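Chapter 7
Surface Finish and Reflectance

7.1 Introduction

The appearance of a manufactured surface depends on its colour, its geometry and the way it redistributes incident light. Two panels cut from the same sheet may be judged different in colour when the only difference between them is finish. This chapter treats reflectance as a measurable property and sets out the terms used in the remainder of Part 2.

Reflected light is divided into a specular component, which leaves the surface at the angle of incidence, and a diffuse component, which is scattered over a wide range of angles. Most real surfaces produce both. The proportion is governed chiefly by roughness at the scale of the wavelength.

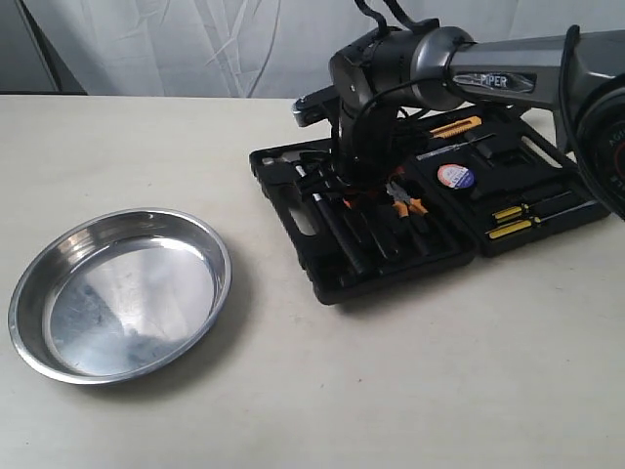 Specular behaviour dominates where surface irregularities are small compared with the wavelength of visible light. A polished metal therefore takes its apparent tone from its surroundings — the interior of the stainless steel pan is bright over much of its floor and a darker bluish grey at the lower left, although the metal is one material throughout. The matte tabletop has no comparable reflection. Visual grading of polished ware must for this reason be carried out under a specified light source and viewing angle.

Section 7.2 defines gloss units and describes the calibration of the glossmeter. Section 7.3 applies the method to the Jondale panel series, in which 127 specimens were abraded with papers up to grit 2000 and measured before and after lacquering. The procedure follows Strobel, with the correction for curved specimens given in Appendix C.

Key terms: specular reflection, diffuse reflection, gloss unit, haze, lay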